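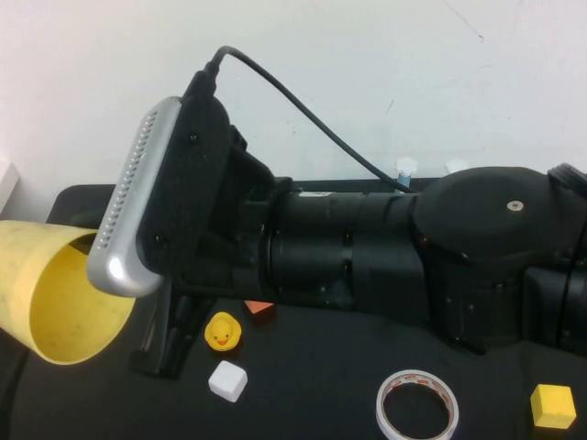
I've been putting off writing up the viewpoint experiment for weeks, mostly because I kept thinking one more run would make the plot prettier. It didn't, so you get the plot as it is (well, you get me describing the plot, the plot itself needs new axis labels). The question I started with was pretty simple. If a policy learns to put things in a container from demos, how much of what it learns is about the objects and how much is about where the camera happened to be? My table is a good place to ask that because half of what matters is hard to see from the side. The orange triangular block sits partly in the shadow of the forearm, the yellow container on its side has the bottom of the silver depth sensor in front of its rim, and the duck is right up next to the gripper. A person looks at that and fills in the rest. A network has to get it from somewhere.

So, some background for anybody who found this through search. There's a family of methods where you show a robot a bunch of demonstrations and train a network to go from images to arm motions. No planner, no model of the objects, just pixels in and motion out. I've been doing this on the side since last March, and the code I use is a little pile of scripts I call Torkden. It isn't released, please don't ask, it has my passwords in it. (Kidding. Mostly.)

Torkden started life as a plain behavior cloning setup with one fixed camera feeding it. It got the easy stuff fine. Cube out in the open, container out in the open, go. What it could not do was the last little bit of a grasp, when the fingers come down and the hand blocks the thing you're reaching for. It would get close, dither, close on air, and then carry that air very confidently over to the container and let go of it. I watched it deliver nothing so many times.

The obvious fix is to add the wrist sensor as a second input, and everybody I talked to said just do that. And sure, it helps! But I had a hunch that simply stacking the two views together was wasteful, since the wrist view is nearly useless when the arm is far away and nearly everything when it's close. So the thing I wanted to try was a small gate — a tiny network that looks at both views plus the joint angles and decides how much to trust each one at every step. I called that version Nartey, because I name branches after whatever sounds nice and "gate_v4_final_fixed" was getting me down.

Training data was 1356 demos, all teleoperated by me, which is a lot of evenings. Same handful of toys and blocks, shuffled between demos, with the container moved too. Every demo is one object, picked up and dropped in. I kept the failures in a separate folder and did not train on them, though I have a half-baked idea about using them later.

For testing I did not want to just repeat the layouts I had trained on, so I drew up 13 new ones and ran each of them 7 times per method. I picked them to be mean. Two objects of the same color side by side, an object partly behind another one, the container turned so the opening faces an awkward direction, that kind of thing. Yellow on yellow turned out to be a great troublemaker. A yellow duck, a yellow cube and a yellow container all on one table means color alone will not save you, and I'm pretty sure the early versions were leaning on color way more than I wanted to admit.

Okay, results. The single camera version was the worst, no surprise. The stacked version was clearly better on anything in the open and only a bit better on the hidden stuff. Nartey beat both of them on the partly hidden layouts, and on the open ones it was basically tied with stacking. It only lost outright on 2 layouts, and both were ones where the object started very close to the container. I have a theory about those. The gate switches over to the wrist view early when there's something big and bright filling it, and a wide yellow opening is about as big and bright as it gets. So it stops listening to the fixed camera right when it still needs it.

The part I liked best was plotting the gate value over time. I half expected mush. What I got was a curve that stays low while the arm travels, climbs as the hand comes over the object, sits high through the grasp, and then falls off again on the way to the container. I never told it to do that. There's no term in the loss for distance or contact or anything like it. I know, I know, it's the thing you'd draw on a napkin if somebody asked you how it should work, but I've drawn a lot of napkins that the network didn't agree with.

Things I'm less happy about. The triangle is still bad. All three versions grab it wrong, because there are only so many good ways to get parallel fingers onto a triangular block, and my demos weren't consistent about which one I used. Some days I went for the corner side, some days I went for a flat side and squeezed. The policy learned the average of those, and the average is a grasp that spins the block away. That's a demo problem and no amount of gating is going to fix it. If you're collecting your own data, pick one way and stick to it!

The duck, on the other hand, was a delight. I thought the round shape would make it the hard one, and it ended up with the best success rate of anything on the table. My guess is that it's soft on strategy, so to speak, since nearly any approach that gets fingers around the middle will lift it.

I should also say what this does not show. It's one arm, one table, one person's demos. I moved objects between tests but I never moved the fixed camera, so I can't claim anything about being robust to viewpoint in the big sense. I tried one quick run with the camera nudged over a little, purely out of curiosity, and Nartey got worse but still worked some of the time, and the single camera version fell apart completely. One quick run is not a result, so please don't cite it at me later.

I did compare against Munum too, which is the baseline a friend of mine maintains and which uses a fixed schedule: far camera until a set height, then wrist camera only. It's a really sensible idea and it trains in half the time. It did fine on blocks and then struggled with the roll of tape, and I think the reason is height. The tape lies flat, so the switch happens well before the fingers are anywhere useful. A learned gate doesn't care how tall the thing is. If all your objects are the same size, though, I'd use Munum and go to bed early.

Next up is the near-container problem. I want to try feeding the gate a short history so it can't flip on one bright frame, and I also want to redo all the triangle demos with one consistent grasp. After that comes Plelline, the longer version of this where the arm has to clear everything off the table in one go. I've got maybe a fifth of the demos for it so far, and the stick is already giving me a sore thumb.

Posted February 1, 2018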